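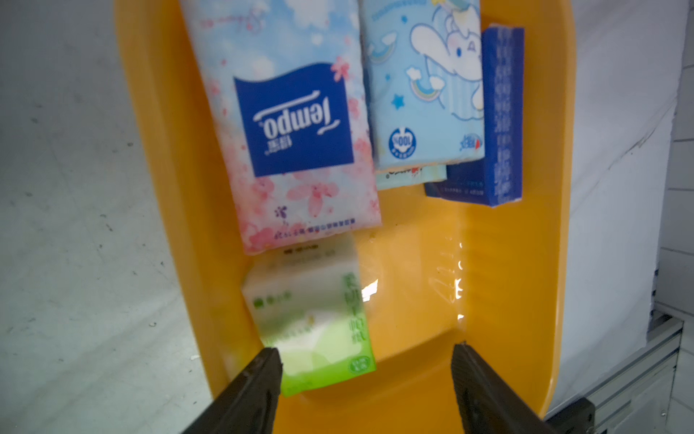

Opening: say hi, then go straight to the tray

Okay, good morning, everybody. Leave this slide up while people find seats. Don't read it out to them, they can see it's tissues.

Say: this is the job. When I started on the packing floor at Nam, this tray was me. Somebody orders a Tempo pocket pack and one of those pale blue ones with the cartoon puppy on it, and a person looks into a tray, takes out the right ones, and drops them in a bag. Then the next order. On a busy shift my line did 525 bags, and I can tell you my left thumb still clicks (hold up thumb, wait for the laugh, move on if it doesn't come).

Now the gripper does the reaching. I want to talk about what that did to the rest of us, so if you came for motor specs, Gun-woo Hwang is on after lunch and he'll make you very happy.

Part one: what got handed over

Reaching and grabbing, mostly. Our arm came through Vellis, and we run it on the mixed trays, which everybody said was the wrong place to begin. Go back to the tray here. Point at the packs at the top, where one pale blue one is mostly hidden under the puppy one. A person slides the top one off with a finger and doesn't think about it. The arm has to work out that there are two things there! And the soft packs squash, and the dark blue box is stiffer and leans on the wall, so you can't go at them all the same way.

Also point out the bright patch of light on the orange floor of the tray. Glare was a bigger pain for us than anything in the training binder. Ah-rin Cheon spent a whole Saturday moving lamps.

(If someone asks why the tray is orange: it's the tray we already had. Keep it short.)

Part two: what we do now

There were 10 of us on the line before. There are 10 of us now, but please be straight with them here, two of those jobs moved to the evening shift and one person left over it. Don't skip this bit because it's uncomfortable. A-yeong Um said I skipped it when I practiced on her, and she was right.

What the day looks like:

- Loading trays. This turned into a real skill. Too full and the arm digs around, too empty and you're back refilling before you've sat down.
- Clearing stops. A light comes on, you walk over, you see what it's stuck on, you fix it, you log it.
- Checking bags. Still by hand, still by eye. I love this one, it's quiet.
- Teaching. When a new wrapper design comes in, one of us sits down with the arm for an hour or so.

Tell the wrapper story. We had a pack change its pattern over the winter holidays, in December, right when orders were silly, and the arm kept setting it aside like it had never seen a tissue in its life. Ha-rang Joo knew in two seconds what had happened. She'd been packing for 8 years! She went and got the old wrapper out of her locker (yes, she keeps them) and laid the two next to each other for the engineer. After that they started asking her before a new item went live, and she gets paid for the extra hours, which took some arguing.

Pause for water.

Part three: the stuff I'd do differently

Tell people early. We found out from a pallet label. It said Skollasix on the side, somebody looked it up on their phone in the break room, and by the end of the shift half the floor thought they were out of a job. One meeting would've saved us a rotten month.

Let the floor write the stop log. The first version had a drop-down menu with "object error" on it, and that was the entire menu, I'm not kidding. A-yeong Hyun rewrote it in our own words: under another pack, shiny, squashed, upside down. Suddenly the log was worth reading.

Watch the walking. My hands feel great these days but my feet don't. Clearing stops on two lines is a lot of steps, and we only got mats after I'd complained to everyone with ears.

And the boring hours. Some afternoons the arm runs fine and you're standing there. People thought I'd love that. I got sleepy and grumpy, so now we swap stations after the mid-shift break, and it helps a bit.

Wrap: go back to the tray, take questions

Likely ones: do I miss it (the chatting yes, the thumb no), is it faster than me (ask me on a good day), would I go back (no). If the Brorkia people are in the room, say thanks for the loan of the clicker and give it back this time.

Reading time: 4 min

Filed under: Talks & Notes / Work and Automation

Recent talks
Who Gets the Evening Shift?
Lamps, Glare and Other Headaches
Writing a Stop Log People Will Fill In
Notes from the Break Room Panel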